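Home Practice Tips for Band Students: Setting Up a Spot and Looking After Your Instrument

By Zanele Hlongwane 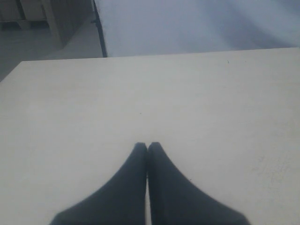 Most students who play well at school and badly at home have a problem with the room. A bedroom floor with the case open on the bed is a poor place to work, so set up one spot and keep it. You need a chair without arms, a music stand, a lamp and a surface for small parts. A smooth, pale tabletop, as in the photo, suits the last job well, as a dark spring or screw shows up on it right away. Put the table on your right if you are right-handed, and keep drinks off it.

Setting the stand

Raise the desk of the stand until the top line of music is just below eye level when you sit up straight. If it slides down during practice, tighten the collar a quarter turn. If it still slides, wrap one layer of masking tape around the inner tube.

Brass

Empty the water before the instrument goes back in the case. Oil valves every 2 days during the season. Wipe each valve with a lint-free cloth first, put on three or four drops, and return it to the same casing. The numbers are stamped on the valves. Pull all the slides once a week and grease them. If a slide is stuck, leave it for the repair shop. Pliers will bend it.

Woodwinds

Swab after every session, including short ones. Drop the weighted end through the bell and pull slowly. If the swab jams, pull it back the way it came. Cork grease goes on new corks daily for the first week and after that only when a joint feels stiff.

Reeds should dry flat. A piece of window glass with taped edges works as well as a reed case. Number them in pencil and rotate.

Percussion

A practice pad on a folded bath towel is quiet enough for an apartment. Check sticks for splinters and sand them lightly with fine paper.

Keeping time

Thirty minutes a day gets more done than one long session on Sunday. I ask my students to split it like this:

Long tones or rudiments, 5 minutes
Scales, 10 minutes
Band music, 15 minutes

Start the metronome at 63 and go up only when the passage is clean. A march marked 143 can wait until the week of the concert in May.

Storage

Keep the case away from heaters and out of the car overnight. Write your name and a phone number on a card inside the lid.

Posted Sun 11 March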